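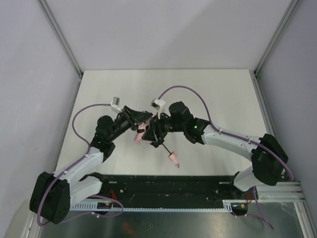
I've wanted a proper three-sided work corner for years, somewhere I can spread a job out without bits vanishing down the back of the table. You can do it with a desk shoved against a wall, of course, but I much prefer having a back and two sides as part of the thing. The colours matter more than you'd think! I'd go for a matte white top every time, and for the panel behind it a pale greyish lavender like this one, which is kind to the eyes and still lets you see where your work ends and the wall begins. The long grey metal profiles in the rear corners are the other bit I'd copy, as they cover the joins and give you nice straight lines to work to.

What you need

A flat tabletop, white and matte if you can get it (I used a Brorholm one, second-hand)
A back panel and two side panels
Two metal corner profiles, as long as your panels are tall
Narrow metal strip for the side edges of the top
Screws, a drill, a spirit level, masking tape
300 grit paper
Primer and matte paint – mine is Rathjen shade 2773, but take a card home first and look at it in the evening
A second pair of hands for the panels

Start with the top

Get the top level before you do anything else. I didn't, the first time, and spent a whole November afternoon wondering why my back panel leaned to the left. Put the level across the front, then the back, then corner to corner, and pack the feet until you're happy.

If your top is shiny, rub it down very gently with the 300 grit and wipe it with a barely damp cloth. Try an offcut or the underside first. Some finishes go a lovely soft matte and some just look scratched (mine had a trial patch underneath that I am not proud of).

Painting the panels

Paint them flat, before they go up. Lay them across a couple of trestles, prime, leave overnight, then two thin coats with a foam roller. Thin really does mean thin here. If you load the roller up you get a sort of orange-peel surface, and under a lamp every little bump shows.

Do the side panels from the same tin as the back one. I did one side with leftovers from the hallway and it looked fine in the tin and pink on the wall.

Putting it up

Stand the back panel first and get your helper to hold it. Despina Economou held mine and was very patient about it. Check it's upright, mark your holes, and fix it to the rear of the table frame. I used screws every 33 cm, which came out evenly on my width, so measure yours and divide it up to suit.

Next come the sides. Offer one up, tape it to the back panel with masking tape, stand back and have a look. I like mine opened out a touch towards the front, so there's elbow room. When it looks right, screw it down and do the other.

The corner profiles go on last. Cut them with a fine hacksaw blade and take the burr off with a file – those ends are sharp! Start fixing from the top and work down, pressing the profile back into the corner as you go. Any little gap between the panels disappears behind it, which is a great comfort to those of us who can't saw straight.

For the side edges I ran the narrow strip from the back corner forwards. Keep it snug against the panel and you won't get crumbs and sawdust collecting underneath.

Sorting out the light

Have a play with your lamp before you fix it anywhere. A single one off to the side will throw a shadow line across the back panel. A faint one doesn't bother me, a hard one does. Moving the lamp higher softened mine, and so did turning it to bounce off the ceiling.

Leave the paint a good week before you lean anything against it. I keep what was left in a jam jar with the shade number on the lid, ready for touching up.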